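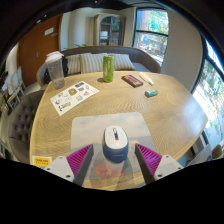

Writing the Rule Before the Recording

By Ida Thiele
January

The collection protocol at Norkgate runs to 11 pages. Jörg Diekmann, who maintains it, would like it to be shorter. He joined the manipulation group when its instructions for handheld gripper work filled half a sheet, and he has kept that half sheet pinned over his desk.

"It told you to move smoothly and to avoid clutter," he says. "Neither of those can be checked. A reviewer can't reject an episode for being insufficiently smooth."

The current version, released internally under the name Mikelel, replaces such wording with conditions that two reviewers can apply separately and agree on. An episode starts with both fingers open and the target object between or ahead of them. It ends when the object has been released and the fingers have opened again. Anything recorded before or after is trimmed. A pause of more than two seconds in mid-grasp is labeled as a pause and kept.

Clutter was the hardest section to settle. The old text asked for a clean surface. Diekmann's draft asked for the opposite, and Gisela Schmieder, who reviews for the group, objected to both.

"If you tell operators to add clutter, they arrange it," Schmieder says. "You get the same objects at the same spacing. I had 60 episodes from one operator where I could predict the position of the cup."

The compromise is section 4. Items already on a table stay there unless they are fragile, hot or private. Operators may move the target and its immediate support, such as a mat or tray, between episodes. Everything else is left as found for the full session.
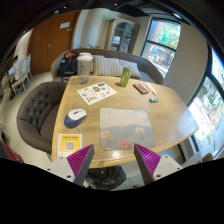
The section also sets a limit on repetition. No more than 200 episodes may be taken at one table, and the starting pose of the target must change after each one. A rotation counts as a change if it is larger than 15 degrees. Diekmann concedes that the angle was chosen by argument, and he expects to revise it.

Reflections and daylight are handled by logging. Operators write down the time at the start and end of a session and whether blinds were moved. They do not correct for glare. "The deployed arm will not get to close the blinds," Diekmann says. Schmieder would still prefer a lower limit on exposure quality and has a proposal open.

Privacy has its own page. Screens, mail and identity documents are removed before recording. Printed matter that is already public, such as a menu or a product label, may remain. People who enter during an episode end that episode. Consent from the site is obtained in writing, and the form names a contact who can request deletion.

The protocol was tried at Pindholm first. Reviewers read 103 episodes twice, without seeing each other's marks, and disagreed on 11. Most of the disagreements concerned the moment of release for flat objects, where the lower edge is hidden by a finger. The wording now refers to finger opening alone.

Asked what he would cut, Diekmann names the appendix on fasteners, which tells operators to check the finger mounts before every session. Schmieder wants it moved to page one.

Questions about the protocol: Norkgate manipulation group, attn. J. Diekmann | © Norkgate | Back to top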